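Sorting and sending in small electrical parts: frequently asked questions

Plestton takes in small components from repair groups, schools and workshops, sorts them and passes them on for reuse. These are the questions we get most often. If yours is missing, write to Domenica Trummer at the Brarkineck store.

What can I send you?

Motors, relays, solenoids, small circuit boards, switches, fans under 4 cm and wire harnesses. Parts with their leads still attached are more useful to us than bare ones, so please don't snip them off. A small blue component with its wires on goes into a yellow tray as it is, and the leads are only trimmed if the person taking it asks for that.

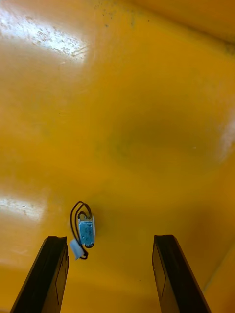 What can't I send?

No loose batteries, mains transformers, bulbs or anything that has leaked. We can't take whole appliances either. Your council site will have a place for those.

Do I need to sort the parts first?

No, but it helps. One bag for boards, one for motors and one for wiring is plenty. Put screws and brackets in with the part they belong to. Please don't use sticky tape on boards as it lifts the smaller components.

How are mixed bags dealt with?

They are tipped out a few pieces at a time and looked over before anything goes in a bin. 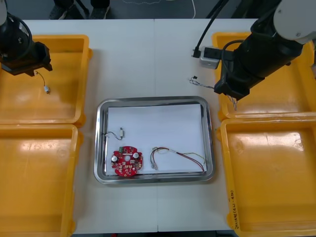 Mixed bags take longer than sorted ones, and a full Zistetent crate can be on the shelf for a month before we get to it. We work from a steel tray lined with white paper, where something as small as a vibration motor with thin black leads is easy to find again next to a red circuit board or a harness. Anything we can't identify is kept back for Lanz, our other store, where there is more test equipment.

How many parts do you handle?

Last year we logged 2,265 parts. Of those, 700 were motors. The Brarkineck store has shelf space for 2,000 at once.

How should I pack wiring?

Coil it loosely and leave the connectors on. A loose bundle with red, black, yellow and green wires in it can be kept together as one item. Twisted pairs should be left twisted. Don't pull cable ties tight round thin wire. 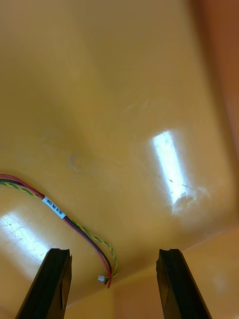
Can I get my parts back if I change my mind?

Only until they have been logged. Once a part has a stock number it may already be promised to someone else, so get in touch as soon as you can and quote the name on your parcel.

Do you charge?

Sending parts in is free apart from your postage. Groups collecting parts pay a small handling fee per crate, and schools pay nothing.

When is the next clear-out?

October. Unclaimed stock is offered to schools first.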